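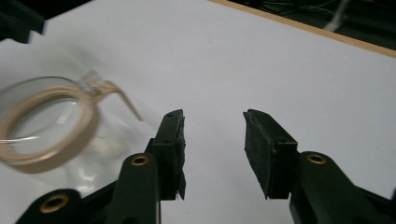 Jaw pads: foam against bare plastic

The Mernberg bench has moved on to the glass jar task for its hand-held gripper comparison. Clear glass is awkward for both the jaws and the wrist cameras, and against a white board the outline nearly disappears. The beige ring around the mouth and its pull tab are the easiest features to find from the gripper view. Yanti Wattimena ran 68 trials per pad type, with jaw opening logged by the Grollovex controller. The black foam pads slipped on the glass in 2 trials, the bare jaws in 34. Foam does shed at the edges, and worn pads will be replaced after roughly 275 grasps.

Two-handed setup

The second round uses a gripper in each hand, one on either side of the jar, with the cables strapped at the wrist. The operator stays at the near side of the table and brings the jaws in toward the center of the board. Small white pieces inside the jar give the cameras something opaque to track. The open question is the lid - one gripper has to steady the body while the other works the lid, and timing between the two logs still drifts.

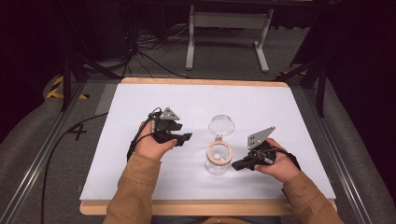 Next up

Sopacua jaws go on the same bench in September. Pad requests and spare cable lengths go to Yanti through the Previvmont parts list.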